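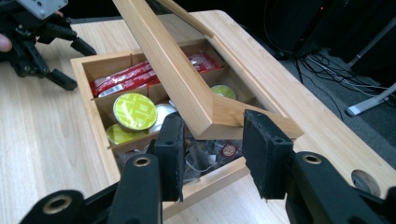

Figure 1. The bamboo organizer with its lid raised, showing sachets, coffee capsules and wrapped tea bags.

Storage of Single-Serve Drink Supplies in a Shared Study Room
Project report, Product Use and Layout, Porkville

1. Background

The Potgieter study room has one table that serves as both a work surface and a drinks station. Before the project, the supplies stayed in their retail packaging, with several cartons open at once. Cartons were moved to make space for laptops and were not always moved back. The course asked each group to choose a small storage problem in a room it already used and to propose a change that needed no tools.

Our group chose the drinks supplies. The question was whether one divided box would reduce the table area taken up by supplies and make low stock easier to notice. The quality of the drinks and the placement of the coffee machine were outside the scope.

2. Materials

The organizer is made of light bamboo and has a lid. Thin wooden partitions divide the interior into compartments. It was bought from Skikow, a secondhand store, and had no instructions or dimensions with it. We did not alter the partitions.

The supplies fall into three groups with different handling. Sachets are flat and can be stacked on their sides. Capsules are rigid and hold their position when the foil end faces up. Tea bags are in soft packets, and the strings catch on one another when a handful is lifted out.

3. Layout

The first layout followed the order of use: capsules nearest the user, tea behind them, sachets at the back. Capsules placed at the front took up a whole compartment with very few items, and tea bags at the back were hard to pick out one at a time. In the second layout we exchanged the two. Tea bags went to the front, where a hand can sort through them, and the capsules went behind. Sachets remained at the back in both versions - a row on edge is easy to count from above.

Yellow-green capsules were kept apart where possible. The number of types in stock was larger than the number of compartments suited to them, so some sharing could not be avoided. The layout shown in Figure 1 is the second one. Tea bags were not sorted by flavor. A trial with folded paper dividers was stopped on the second day after the dividers had slipped under the packets.

4. Position on the table

The tabletop has a pale wood grain and a round cable grommet hole. The first position we tested put the box over the hole, which blocked the charging cable. The box was then moved inward. The final position leaves the grommet clear and gives the lid enough room to be raised fully.

We marked the position with low-tack tape for the first week and took the tape off afterward. The box drifted toward the edge over the following days and was pushed back at each check.

5. Procedure

The trial ran for five weeks in the spring term. The 16 regular users of the room were told that the supplies had moved and were given no other direction. Stock was checked each Saturday and entered in Isico, the inventory sheet used by the department. Over the whole trial some 500 items were entered as used. Refill stock was kept in a closed carton in the cabinet.

At the end, a short form was left in the room. It asked what was hard to find and whether the box was in the way. Eight forms were returned.

6. Results

The supplies took up less of the tabletop than the open cartons had, and no carton was found on the table at any check after the first week. Low stock was easy to see for sachets and capsules. For tea it was not. A jumbled compartment looks full until it is close to the bottom, and tea ran out twice between checks.

Most of the returned forms described the box as easy to use. The comments that disagreed were about the table and the work space in front of the box, which we had not measured.

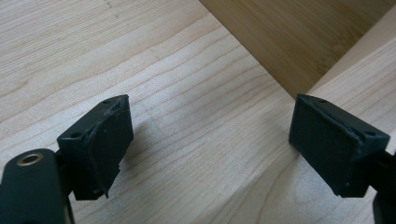 One respondent wrote that the clear part of the table mattered more than the box did, and that a shelf on the wall would have given the same result with no lid to lift. The form added that tea should be sorted by caffeine content, given how many people use the room in the evening.

7. Discussion

A shelf would need wall fixings and was excluded by the course rules. Sorting tea by caffeine content is possible with the present partitions, but only if one capsule compartment is given up. We would test this first in a repeat trial.

The weekly check was too far apart for tea. A check on Wednesday as well would probably have caught both shortages. The size of the clear work area should also be measured before and after the change, with the lid in both positions.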